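Ticket: Export drops items from home inventory list
Product: Sesora 3.2, desktop
Site: Brideton
Opened: 2020-07-10
Status: Waiting on vendor

Fault: a contents list of 31 entries exports to CSV with two missing. No error is shown. The count on screen is correct.

Step 1. Exported again with photos switched off. Same two entries missing, both filed under Clothing.
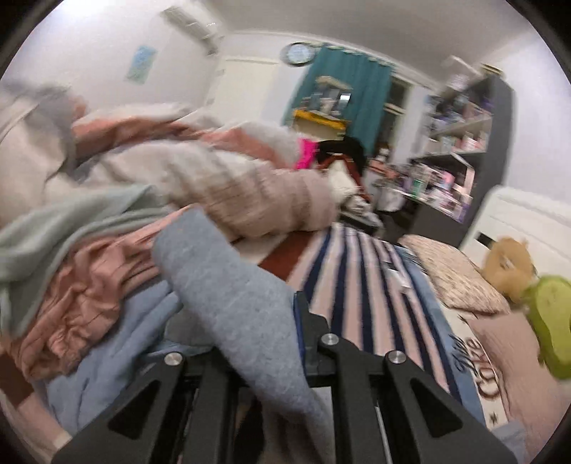

Attachment 1: clothes pile, grey item at front

Step 2. Checked the entry names. Both contain a line break, pasted in from a Vekia spreadsheet in April. Removed the break from one of them and exported again. That entry now appears. The other is still dropped.

Step 3. Checked whether the Bedding category is affected, as its entries came from the same spreadsheet.
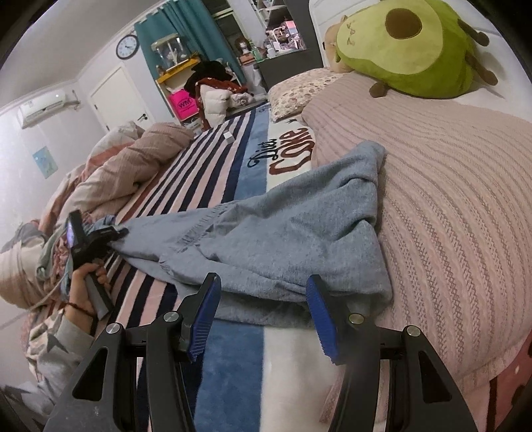 Bedding exports in full, with or without photos. No line breaks found in those names.

Workaround: retype the name by hand before exporting. Pasting it back in brings the fault back.

Passed to Ikonen with both CSV files and the log. Second entry left unedited so they can reproduce it.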